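Organização de Materiais de Escritório – Notas de apoio
Unidade 2: Triagem manual de peças miúdas

1. Âmbito

Estas notas complementam a exposição oral sobre triagem de material de consumo e devem ser lidas antes do exercício prático. Trata-se aqui das peças miúdas metálicas ou revestidas: clipes, percevejos, grampos, molas pequenas. O papel e os suportes de arquivo ficam para a unidade seguinte.

Entende-se por peça miúda qualquer artigo que se manuseia entre as pontas dos dedos e que, na prática, se guarda a granel. O clipe é o caso mais frequente e serve de referência em todo o texto.

2. Propriedades do clipe relevantes para a triagem

O clipe comum é um arame dobrado em três curvas, com duas voltas abertas. A forma que lhe permite prender folhas permite também que prenda outros clipes. Numa massa a granel, a extremidade livre de um clipe entra na volta do vizinho e o par desloca-se em conjunto. Daí resultam dois comportamentos a ter em conta:

a) Encadeamento – dois ou mais clipes ligados pelas voltas, que se separam por rotação e não por tracção. A tracção abre o arame e inutiliza a peça.

b) Aglomeração – clipes sobrepostos, sem ligação efectiva, que se soltam com um toque lateral.

Nos clipes revestidos a plástico, o revestimento aumenta o atrito entre peças e torna a aglomeração mais persistente. Os clipes sem revestimento deslizam melhor, mas riscam-se e oxidam em ambiente húmido. A cor do revestimento não tem significado funcional. Só passa a tê-lo quando o serviço lhe atribui um, como no sistema Tumora, tratado no ponto 5.

3. Superfície de trabalho

Recomenda-se uma mesa lisa, desimpedida, de cor clara e sem brilho acentuado. Sobre fundo claro distinguem-se bem os tons saturados; os clipes brancos e os prateados exigem mais atenção e convém deixá-los para o fim. A massa deve ser despejada ao centro e espalhada até ficar em camada baixa. Um monte alto favorece o encadeamento e esconde peças defeituosas.

A zona entre o monte e o operador fica livre e serve de área de separação. Os recipientes de destino colocam-se à esquerda e à direita, ao alcance do antebraço, nunca por trás do monte.

4. Procedimento

4.1. Retirar um grupo pequeno da periferia do monte. O centro, mais denso, vai-se abrindo à medida que a periferia diminui.

4.2. Trazer o grupo para a área de separação e segurá-lo entre as pontas dos dedos das duas mãos. Uma das mãos fixa, a outra roda.

4.3. Identificar se há encadeamento. Em caso afirmativo, rodar o clipe exterior até a volta ficar alinhada com a abertura do vizinho e fazê-lo sair por deslizamento.

4.4. Verificar cada peça: voltas paralelas, arame sem torção, revestimento íntegro. As peças defeituosas seguem para o recipiente de rejeição e não regressam ao monte.

4.5. Depositar as peças conformes por cor ou por dimensão, consoante o critério adoptado. Não se misturam os dois critérios na mesma passagem.

O erro mais comum é recolher grupos demasiado grandes. O tempo ganho na recolha perde-se na separação, e a taxa de rejeição sobe por deformação das peças.

5. Codificação por cor

No sistema Tumora, cada cor corresponde a um estado do documento: verde para conferido, vermelho para devolvido, azul para pendente, amarelo para urgente. As restantes cores ficam sem atribuição e guardam-se num recipiente comum. O sistema Grodby usa a dimensão em lugar da cor e dispensa a triagem cromática. A escolha entre os dois depende do volume de documentos em circulação.

6. Exercício

Cada posto recebe um lote Cirnby de 564 clipes misturados. Pede-se a triagem por cor, com registo do tempo total e do número de peças rejeitadas. O lote considera-se bem tratado com um máximo de 42 rejeições. As peças conformes acondicionam-se em caixas de 50 – a última pode ficar incompleta – e cada caixa leva etiqueta com a cor e o posto.

O registo entrega-se no final da sessão, em folha própria. Na mesma folha indica-se a ordem por que as cores foram retiradas do monte, dado necessário para a comparação entre postos na próxima aula.
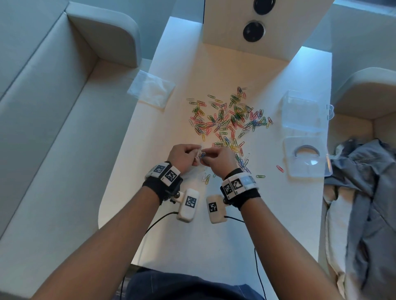 Quem terminar antes do tempo repete o ponto 4.4 sobre as peças rejeitadas e separa as que tenham apenas defeito de revestimento das que apresentem arame deformado. As primeiras podem ser usadas em documentação interna.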